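News > Research > Handheld grippers

Sorting silverware, the slow way

August 10, 2025

The Gronach project has a first result, and we're thrilled with it! The question was simple enough: if people show a robot how to sort flatware using handheld grippers, does it matter which order they pick things up in? Hanna Sirko suspected it did, and she set up a tabletop task with see-through gray bins, chopsticks, a fork, a knife and a few other pieces.

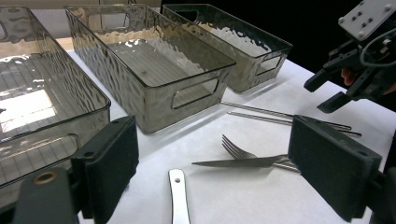 Hanna and Nazar Ivanyshyn recorded 1000 demonstrations, half in a fixed order and half in whatever order the person felt like. Same training recipe for both, same number of hours on the cluster. The free-order policy won by 19 points on layouts it had never met, which is a much bigger gap than any of us had bet on (Radymyr Pylypenko owes the lab lunch).

Thin metal things are still the hard part. A chopstick lying flat gives the fingers very little to hold, and clear bins confuse the depth estimate near the rim.

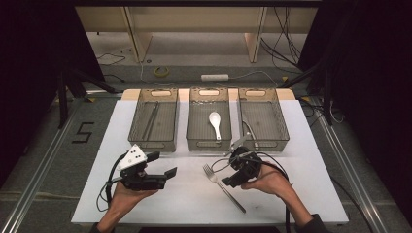 Nazar thinks the two-handed recordings will help most with that, and he has started a second round with 30 new layouts. Tamara Boiko is cleaning up the labels from February so both sets can go out together. If you'd like to try your own model on the early data, write to Hanna. She would love more baselines!

14 shares | 6 comments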